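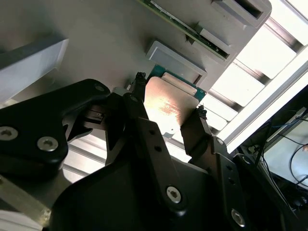
Leave the Starlings Alone

I keep a bird list, and I would like to begin by admitting that it isn't a very good one. It stands at 69 species, seven of which I would not defend under cross-examination. One of the seven is a hawk I identified from the fact that everything else had left.

At the bottom of the list, in small handwriting, is the European starling. For years I didn't write it down at all. People around here don't. You can stand on the boardwalk at Wodholm Marsh with a dozen birders in expensive hats, and when a flock of starlings comes over, every pair of binoculars goes down at once, like the flag at sunset. Somebody says "just starlings." The word "just" does a lot of work in birding. I have heard it applied to robins, mallards, crows and, once, a bald eagle, by a man who had driven a long way for a duck.

I'd like to put in a word for the starling, knowing full well what can be said on the other side. It isn't from here. It was brought over from Europe in the 1800s and set loose, and it has treated the continent as a buffet ever since. It takes nest holes that bluebirds and woodpeckers could use. It will empty a suet cage in the time it takes me to make toast. Farmers dislike it, and they have better reasons than mine.

All true. But last February I spent a cold half hour watching one on the gutter outside my kitchen, and it did a killdeer, a squeaky gate and what I am fairly sure was my neighbor's truck backing up. It did them one after another with its throat feathers sticking out, shaking its wings like a man trying to get out of a coat. If that bird were rare, there would be a parking problem on my street.

Then there is the plumage. We say "black bird" and stop looking. In winter a starling is covered with pale spots, and under the spots is green, and under the green is purple, depending on where you stand. By spring the spotted tips have worn off and the bill has gone yellow. The bird gets dressed for the season by wearing out its old clothes, a system I've followed for years with less success.

My trouble is with the gear and the advice that have grown up around not liking them. I own a Prilta feeder, which closes its ports when anything heavier than a finch sits on the perch. It works very well on cardinals, which I like, and on me when I try to fill it. The starlings hang from the bottom and drink the spillage. Before that I had a Zilotik, a cage with a smaller cage inside it, so that my yard looked like a prison for peanuts. The chickadees were suspicious of it until summer. I don't regret the money as much as the afternoons spent at the window, knocking on the glass and shouting at something that weighs three ounces.

At some point I had turned into a bouncer. I had a backyard full of birds and was mostly paying attention to the ones I wanted gone.

I'm not suggesting anyone put up starling houses. If you keep a bluebird box, size the hole properly and check it. If you have a field full of them and a crop to sell, you have my sympathy. I do suggest that the next time a flock goes over the marsh, you keep the binoculars up. The evening count at Wodholm last fall was 4,000, and I was there for it, next to the old Šimko barn with my hands in my sleeves. They came in from the east in strings and small bunches, joined up, and started to turn. The whole thing went thick and thin and thick again over the reeds - it made a noise like a heavy curtain being pulled - and then a falcon cut across the top and the flock folded itself nearly in half.

One of the expensive hats next to me was looking the other way, at a sparrow. It was a good sparrow, I'll admit. I missed it completely, and it would have been number 70.

13 Oct 2025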